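Novembro de 2023

# Contra a velocidade: argumentos para um braço lento na bancada

Quem monta um manipulador numa oficina partilhada acaba por discutir velocidade. A pergunta chega cedo, em geral antes de o braço conseguir repetir a mesma trajetória duas vezes, e costuma vir acompanhada de um vídeo em que outra máquina faz a mesma tarefa em metade do tempo. Defendo neste texto que a velocidade é o último parâmetro a otimizar num projeto desta escala e que a maior parte das oficinas o trata como o primeiro.

O projeto de que parto chama-se Fotstead: um braço de seis eixos com garra de dois dedos e uma câmara junto ao punho, instalado sobre uma mesa de madeira clara na oficina Kerekes. A estrutura foi desenhada por Krisztina Kocsis. A eletrónica e o controlo são meus. Lorenz Camenzind escreveu a parte de visão e discorda de quase tudo o que se segue, o que me obrigou a medir em vez de opinar.

## O que se perde quando o punho acelera

A câmara segue com a garra. Enquanto o punho se desloca, cada ponto da mesa percorre um certo número de píxeis durante o tempo de exposição, e esse percurso é o borrão. A conta é elementar: velocidade aparente em píxeis por segundo, multiplicada pela exposição em segundos. Com 700 píxeis por segundo e uma exposição de 20 milissegundos, o rasto mede 14 píxeis. Um contorno fino deixa de existir a essa escala, e um detetor de arestas passa a responder à direção do movimento com mais força do que responde ao objeto.

Os veios da madeira agravam o problema. São linhas próximas, de baixo contraste, e quando o deslocamento lhes é quase paralelo ficam estiradas em faixas contínuas. Para um algoritmo de fluxo ótico, uma faixa contínua tem informação apenas na direção perpendicular. Ao longo dela, a estimativa é arbitrária. É o problema da abertura, descrito em qualquer manual, e que quase todos redescobrimos à nossa custa.

Os objetos sofrem de outro modo. Uma mancha cinzenta sem contorno tanto pode ser um corpo como a sombra de um corpo, e o segmentador tem de decidir na mesma. Na nossa versão inicial decidia com uma confiança de saída elevada, o que é pior do que hesitar: o planeador não tinha motivo para desconfiar dela.

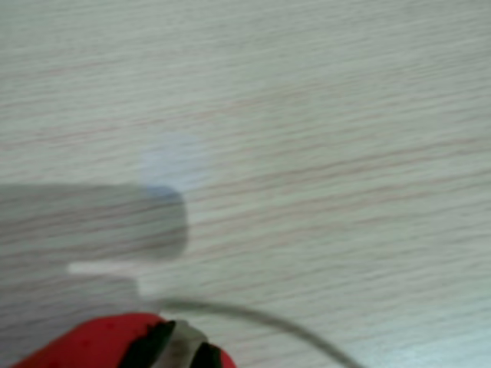 ## A objeção da exposição curta

Camenzind responde que o defeito é da ótica e que se corrige com mais luz e exposição mais curta. Tem razão na física. Reduzir a exposição de 20 para 4 milissegundos, à mesma velocidade, encurta o rasto na mesma proporção, de 14 píxeis para menos de três. O preço é um fator de cinco na luz disponível, a pagar em iluminação, em abertura ou em ganho.

Numa célula industrial, paga-se em iluminação e o assunto fica encerrado. Numa oficina onde se solda, se lixa e se lê ao lado do robô, multiplicar por cinco a luz sobre a mesa é uma decisão que afeta toda a gente. Abrir a lente reduz a profundidade de campo, que a curta distância já é escassa. Aumentar o ganho troca borrão por ruído, e o ruído, ao contrário do borrão, não desaparece quando o braço para, a menos que se altere o ganho em cada paragem. Fizemos isso durante uma semana. O controlo automático oscilava em cada transição e acrescentava um atraso superior ao tempo que se pretendia poupar.

Há ainda o obturador. As câmaras ao alcance de um orçamento amador têm, em regra, obturador rolante: as linhas da imagem não são expostas no mesmo instante. Encurtar a exposição de cada linha não encurta a leitura do sensor, e a deformação geométrica mantém-se. Uma imagem nítida e deformada engana mais do que uma imagem borrada, que ao menos pode ser rejeitada com uma medida simples de nitidez.

## O cabo também conta

A segunda razão para andar devagar é mecânica e recebe menos atenção. Um cabo solto sobre a mesa entra no espaço de trabalho sem figurar no modelo do robô. O planeador conhece os elos, os dedos e o plano da mesa. Do cabo não sabe nada. A baixa velocidade, um cabo que prende produz um aumento gradual de corrente nos motores, e o limite de binário atua a tempo. A velocidade alta, o mesmo incidente aparece como um pico que o filtro de corrente atenua, e a proteção chega depois do puxão.

Kocsis propôs encaminhar tudo por dentro da estrutura. Concordo com o princípio e votei contra na prática. Um cabo interno que falha obriga a desmontar o punho, e num protótipo os cabos falham com frequência. Prefiro presilhas externas, folga medida no pior ângulo e uma velocidade máxima compatível com a imperfeição do conjunto. Admito que esta solução envelhece mal e que terá de ser revista quando a geometria estabilizar.

## Medir o ciclo inteiro

O argumento mais forte a favor da rapidez é o tempo de ciclo, e é também o que pior resiste à medição. Em julho registámos 232 ciclos de pega com o limite de velocidade alto e repetimos a mesma série com o limite reduzido a metade. A deslocação livre ficou, como se esperava, mais lenta. O tempo total por peça colocada desceu. A diferença estava nas repetições: aproximações abortadas, pegas descentradas, regressos à posição de observação. Nenhuma destas operações aparece quando se cronometra apenas um ciclo bem-sucedido, e é esse o ciclo que se mostra em vídeo.

O resultado vale para a nossa mesa, as nossas peças e o nosso controlador, um Zomex de segunda mão com malha de posição modesta. Na oficina Cakis, com um braço mais rígido e a câmara fixa ao teto, a relação inverte-se, e por boas razões: a câmara não se move com a garra, e o borrão do fundo não existe.

O que contesto é a ordem das operações. Primeiro fixa-se a exposição admissível com a luz que a oficina tolera. Dela e do rasto máximo aceite pelo detetor resulta a velocidade aparente, e desta, conhecida a distância à mesa, a velocidade do punho nos troços em que a imagem é usada. Nos troços em que a imagem é ignorada, o limite passa a ser o da mecânica e do cabo. São dois limites distintos, e o código do Fotstead mantinha até há pouco um só, aplicado a toda a trajetória.

A separação está feita num ramo à parte. Falta rever a transição entre os dois regimes, onde a desaceleração ainda excita uma vibração no punho que demora a extinguir-se. Até essa vibração estar caracterizada, o limite baixo mantém-se em todo o percurso.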